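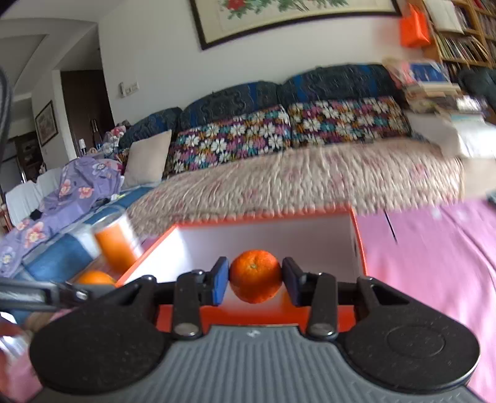 Against the Renumbered Issue

Skjelbred reached issue 90 in February, and in March 2020 it will go back to number one. The publisher, Skiltwood, calls this a fresh start for new readers. The story carries straight on from the last page, with the same crew stranded at Jaltavholm and the same unpaid debt.

I think this is a poor use of a number. An issue number has one job, which is to give the reading order. Once a series has two first issues, the number needs a year or a volume mark beside it, and shops file both in the same box anyway. My own index holds 2,348 comics, and 53 of them share a title and number with another entry. Each needs a note by hand.

Skerano shows the other method. It has kept a single count through four changes of artist, and prints a small chapter number under the main one – two figures, both useful. A new reader can begin at any chapter opening.

Sales do rise for a relaunch. They also fall again by the third or fourth issue, and the index stays broken.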